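4.2 Collecting Demonstrations by Remote Control
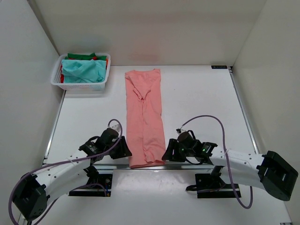

Figure 3. Shirt folding on the Stindix cell. The garment lies lengthwise between the two grippers; the basket of clothes is at the back left.

One reviewer of an earlier draft asked whether operators who see the table only through a screen fold differently from operators who guide the arms by hand, and whether mixing the two sources would blur the policy. We therefore kept the sources apart. Remote demonstrations were recorded with the Vedum leader arms, whose joint angles are copied to the follower arms at each control step. Hand-guided demonstrations used the same followers with gravity compensation switched on and the operator standing at the rail.

The remote set holds 54 episodes and the hand-guided set 19. The difference reflects effort: guiding both arms at once is tiring, and most operators stopped early. An episode was dropped if a gripper lost the cloth and the operator did not regrasp it within two seconds. Pauses at the start and end were trimmed; pauses in the middle were kept — they often come just before a change of grasp, and removing them made the recorded motion jump.

Labels for grasp, lift, fold and release were added afterward in Clonamham, our annotation tool. Two annotators marked each episode separately. They disagreed mostly on where a lift ends and a fold begins, a boundary that is hard to place when the cloth is still partly on the table. For these cases we used the midpoint of the two marks. The effect of each set on training is reported in Section 4.3.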